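3.2 Surfaces and their grain

Of everything we logged in the Jundodau homes, the plain tabletop gave us the most to think about. People eat on it, sort mail on it, fold shirts on it, and then wipe it down and start again. We went in expecting to write mostly about the objects that come and go. By January we were filling whole notebook pages with the surfaces underneath them, and enjoying it a great deal!

Pale wood-grain finishes were a delight to work with. The pattern is quiet in one spot and lively in the next, and light from one side can wash out part of it while the rest keeps its color. Figure 2 shows how much variety fits into a small area.

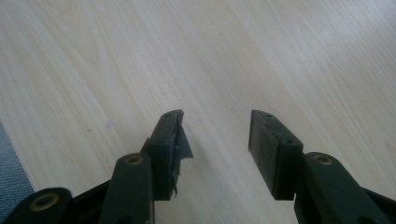 Figure 2. Pale wood-grain surface with long, soft grain lines and broader swirls at upper left. The upper right is brighter.

Binta Bashir sorted 100 close views by grain alone, using three groups: straight, swirled and mixed. Ladi Amadi then sorted the same set without seeing the first labels. They disagreed on 23 views, nearly all of them on the line between straight and mixed, where a few wide curves break up an otherwise even run. We kept those views in and marked them as mixed. Glare was recorded separately, so that a bright patch would not be read as a change in the grain. The Daher homes were sorted the same way and are covered in Section 3.3.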